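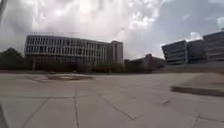

Why did our outdoor rover stop dead on perfectly flat concrete? A bad connector on the wheel encoder cable, and a safety check that did exactly what we wrote it to do.

by the Flelier rover blog
April
3 min read

Okay, thread time, because I have been wanting to tell this one properly! Flelier is our little path-following robot. Its whole job is to drive a set route over paving and keep itself honest about where it is. The planned run was 1,570 meters. It got 159 meters in and locked its wheels.

No bump, no warning beep, nothing on the remote. I was walking behind with the stop button in my hand and my first thought was that I'd leaned on it. I hadn't. The log says the button was never touched.

What the log does say is "wheel speed mismatch, left rear." The robot compares what each wheel reports with what the motor was told to do. If those two disagree for too long, it cuts the power and clamps the brakes. Too long, for us, means 8 readings in a row.

So my first theory was slip. Dust on the slabs, a bit of paint, a seam at a bad angle. I love a slip theory. We pushed it back to the start of the stretch and ran it again, slower, and it stopped again, in a totally different spot. Goodbye, slip theory.
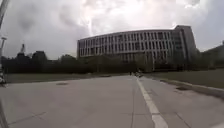

Second theory was the motor controller, the Grodside board, which we've had running since last year with no trouble at all. We swapped in the spare and it made zero difference. Sorry for doubting you, little board.

Then I did the very advanced thing where you wiggle every cable while staring at a laptop. Left rear encoder, at the plug: the speed reading dropped to zero, came back, dropped again. There it was!! I may have yelled.

The plug has a small plastic latch and ours had cracked. The pins were touching most of the time, and then the joints between slabs would shake it — bump, bump, bump — and every so often it let go just long enough to trip the check.

Now the part I want other builders to hear. A dead encoder looks exactly like a stuck wheel. If we hadn't had that check, the speed loop would have seen "zero" and piled on more power to fix it. One rear wheel pushing hard, the other one normal, and the robot turns. On a path people use, I'd take the rude stop every single time.

The stop itself wasn't great, though. Full brake from cruising speed threw the front down hard enough to knock the lidar mount out of line. Escobedo (our name for the safety program, long story) only knew one way to stop, and that was all at once.

So we changed three things:

New locking plugs on all the encoders, with a strain relief so the cable can't tug on the latch.

A ramp on the fault stop. Power still cuts right away, but the brakes now come on over 35 hundredths of a second. The big red button still skips the ramp and stays instant.

A spoken fault. It says "wheel sensor" out loud so whoever is walking with it knows what's up before they open the laptop.

I tested the new stop by pulling the encoder plug on purpose, first with the wheels off the ground on the bench, then at a crawl outside. Nice clean halt both times, and the lidar mount stayed put. I was grinning like a kid.

Still on the list: the Murkurier radio link dropped the fault message the first time, so the remote showed all green while the robot was sitting there locked. I don't like that one bit. The remote should go red if it hears nothing, and right now it just keeps showing the last thing it heard. That's my next fix.

If you've got encoders on anything that rolls outdoors, go tug gently on the plugs tonight. And if you've found a plug that survives a whole season of paving joints, please send me the part number, I want it so much!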